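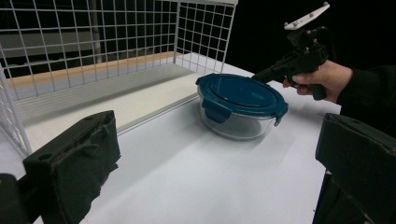 Has anyone's job gone from packing to "demonstrating" for the robots, and did your rate come with you?

I work at Hendell, returns and repack, 19 years in. In March they took four of us off the line and put us at tables with hand-held grippers. You do a packing task over and over and it gets recorded so the arms can learn it. My table right now has a wire basket and a round glass food container with a blue locking lid, and the task is container into basket. My quota on the line was 254 units a shift. Here they want clean recordings and no one has told me a number. My pay slip still says packer. My lead says the title will "catch up." My wrist also hurts in a new place from squeezing the trigger. What should I be asking for?

Posted by Skatonum

Mei Alcantara
We went through this at the Pettigrew warehouse. Get three things in writing: your job title, your hourly rate, and what happens to you when the recording work ends. Ours ended after some 3,000 recordings and two people had already lost their old spots on the line, so they were put on nights. I had an email saying I could go back to my station and I did go back.
On the quota, ask now. They gave us one in the second month and it was set off the fastest person. Glass was slower than anything else we handled and it should not be counted the same as a bag of socks.
Report the wrist today, even if it's minor. Ask to switch hands or swap tables every hour. We got a ten-minute break per hour after one person filed a report. As for the line itself, the arms took over the plain cartons. People still do anything fragile or oddly shaped, and they do more of it per shift than before, which is harder on the back.

Hustlow
If you have a union, call them. If you don't, look at your handbook under temporary assignment. Mine said the old rate holds for 90 days, yours may be different.

pack_rat_2,023
same here, no raise. they did give us better chairs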